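Last updated: 04/06/2026

The cup drawer

Every household has a drawer it doesn't discuss. Ours is the third one down, left of the oven, and it contains paper cups. It's a drawer of leftovers, by which I mean the last two or three cups from every packet we've ever bought, each too few to serve a party and apparently too precious to bin.

I have tried to raise this before. In January I put "paper cups???" on the list on the fridge and somebody added a fourth question mark, which I took as agreement. Then the drawer jammed. A cup had worked its way over the back and wedged itself behind the runner, and for the best part of a week we couldn't get at the rolling pin, the string or the birthday candles. Rhydian Jenkins from upstairs freed it with a fish slice and a good deal of sighing, and said that a man of my age ought to own proper glasses. I own 20 proper glasses. They're in a box on top of the wardrobe, in case of guests.

So now I have views on paper cups, and here they are.

Size

There is no standard. I had assumed there was, somewhere, some quiet agreement among cup people, but no. The ones from Flado hold a decent mug of tea. The Mudisari ones hold what a dentist would give you to rinse with. Neither will nest inside the other without a fight, so a stack of mixed cups is really a slow-motion accident.

Decoration

A plain white cup can be used for anything. A cup with a pattern has opinions. Red and gold says New Year or a wedding, and you feel a bit of a fraud drinking squash out of it in the wrong month. Leaves say that the cup is good for the planet, or would like you to think so. Cartoon animals are for children, although I notice that when Ebuka Odukoya comes round to watch the cycling he goes straight for the animals and won't be talked out of it.

I got as far as getting them out on the checked tablecloths, pink and teal, with the idea of sorting them by pattern. Paper cups don't care to be sorted. They weigh nothing and they roll in curves, so a cup you set off in one direction comes back round to see what you're doing. 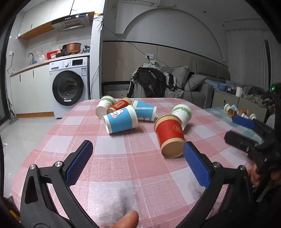
What stays

The rabbit stays. I had no say in this. The red ones with the gold on them stay too, on the grounds that they make cheap lemonade look like an occasion. I was all for getting rid of the leafy pair, having nothing against leaves but no great need of them either, and was told that they are "the good ones". Good for what, I asked, and the conversation moved on to the mop and whose turn it was.

The small ones have found work. Ebuka has taken a few for seedlings - he's growing a chilli called Ernen, which he claims you can't buy in a shop - and another is holding drawing pins on my desk, where it falls over whenever I open a window.

What goes

In theory, anything with a soft rim. Squeeze the top gently and if it stays squeezed, it's had its day. I did this to the lot of them and put the failures in a bag, and the bag is by the front door, where I walk past it every morning. I give it another fortnight before someone needs a cup to wash a paintbrush in.

The drawer shuts now. The rolling pin has been reunited with the string. Last night I popped down to Chraibi for milk and they had a packet of striped ones reduced to clear, and I'd like it noted that I put them back. Rhydian bought them.

Recent posts
In defence of the wobbly table
The jigsaw with 1,128 pieces
What the tea towels know
A short history of our bread bin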